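An Afternoon at the Vistasau Open Day
August 1, 2018

I have wanted to see a robot work in a kitchen since I was about nine, so when my neighbor Gus Rosenthal said he had a spare ticket I was in his car before he finished the sentence.

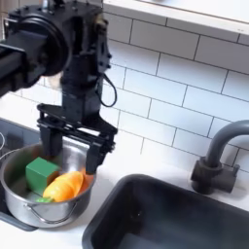 Getting there

Vistasau is out past Bestholm, in one of those business parks where every building has the same door. We drove by it twice. Gus blamed my directions and I blamed the sign, which is the size of a cereal box. If you go to the next one (they told us May), park in the back lot and follow the path by the bike racks.

Coffee was free, the cookies were gone by the time we got to them, and a very patient woman at the front desk wrote our names on stickers. Mine said Gus. So did his.

The kitchen demo

They ran tours in small groups, and ours got the kitchen first – lucky us! It looks like a nice apartment kitchen, white subway tile and a big dark sink with a faucet I would happily take home. And then there's this large black arm reaching down over the counter to a steel pot with a green block and a toy carrot in it.

I got way too attached to that carrot. It's a chubby orange plastic thing with little green leaves, the kind my niece used to chew on, and I stood there rooting for it like it was a horse race.

Our guide was Alaric Ostrowski, who talks fast and clearly loves this stuff. I asked him why a pot, and he said shiny metal is a pain because you get reflections on the inside walls, and on top of that the fingers have to go down past the rim without banging into it. I'd never thought about that. I bang into the rim with a spoon every single day.

Somebody's kid asked if it could make mac and cheese. Alaric said no, very seriously, and then said he'd like it to wash the pot first. He also told us they had logged 928 tries at kitchen jobs so far this summer, and that he had personally sat through most of them. The man deserves a vacation.

The rest of it

After that came a talk in the big room by someone from Vunach, the company that helps with the software. I'll be honest, I lost the thread around the second slide with arrows on it. Gus took notes! He used to fix elevators and he kept leaning over to whisper about motors, and we got a look from the row in front.

The room was set up for 96 people and there were more of us than chairs, so I spent the last part leaning on a radiator.

We stopped in Lyons on the way home for pie. I had cherry, Gus had two slices of something with coconut, and we argued about whether we'd let a robot near our own dishes. He would, tomorrow. I think I'd start it off with the plastic ones.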